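Shorter commute in miles but longer in minutes, which one costs less?
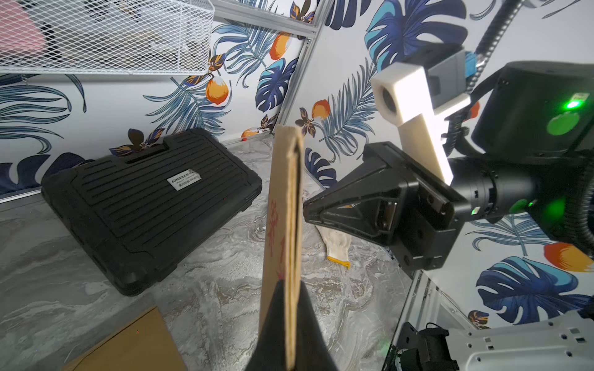

Cardboard strip with red handwritten marks on one side

Posted in Commuting & Driving, Wednesday, October 19, 2022

hivthorpe_early
I live on the north side of Hivthorpe and work in Landis. The highway is 44 miles round trip. I've driven it that way for six years without thinking about it. In July they tore up the on-ramp and I had to take Route 455 through Palumbo instead. The ramp is open again now, but I looked at my odometer while I was detouring and the 455 way is only 36.8 miles round trip.

That's 7.2 miles less a day. I work 200 days a year (I'm a school employee), so it comes to 1440 miles a year. That seems like a lot of driving to do for no reason.

The catch is time. The highway takes me 26 minutes each way. Route 455 takes 33, and there are four lights in Palumbo plus the stop signs by the grain elevator. My car gets 28 miles per gallon on the highway. I haven't checked what it gets on 455.

Is the shorter way cheaper? And do people count their own time when they figure this out, or only gas? My brother-in-law says fewer miles is always cheaper and there's nothing to figure.

Declan Whitlock
You need the second mileage number before you can answer this. Here's why it matters.

Highway: 44 miles divided by 28 is 1.57 gallons a day.

Route 455: if you still got 28, it would be 1.31 gallons. But with lights and stop signs you probably won't. Say you get 24. Then it's 1.53 gallons. The difference is 0.04 gallons a day, or 8 gallons over your 200 days. At $3.80 that's $30.40 for the year.

If you get 26 on 455, it's 1.42 gallons, and you'd save 0.15 or so a day. That's closer to 30 gallons a year.

If it drops below 23.4, the highway uses less gas even though it's longer.

To find out, fill the tank, drive only 455 for a week, fill it again at the same pump, and divide the miles by the gallons. Then do a week of only highway the same way. Don't go by the number on the dash. Mine reads high by two.

Gas isn't the whole cost, though. Tires and oil changes go by miles, and so does resale. I use 10 cents a mile for all that on an older car, which would make your 1440 miles worth $144. You can argue with the 10 cents. Brakes will wear a little faster with the stops.

Now the time. You lose 14 minutes a day. Times 200 is 2800 minutes, or 46 hours and 40 minutes. If you save $174.40 total, you're getting $3.74 an hour for sitting in the car longer. I wouldn't do it for that, but I don't enjoy driving.

dmcgee
455 is a nicer drive. I take it home and the highway in, when I'm in a hurry. Watch for deer past Demach Road this time of year.

Retired in Palumbo
Has your brother-in-law ever driven through here at 7:30? The light by the post office is a long one and the school buses turn there. It was 33 minutes in July with no school. Time it again now before you decide anything. I would bet on 38 or 40 in the morning.

Also, in winter they plow the highway first and 455 gets done whenever they get to it.

hivthorpe_early
Good point about July, I didn't think of the buses. I'll be driving it next week with a full tank and I'll write down the times too. Declan, I get the same 2800 minutes. I had only been looking at the miles.

Declan Whitlock
Do the morning and the afternoon separately. If the afternoon is still 33 you could split it like dmcgee does and keep half the miles.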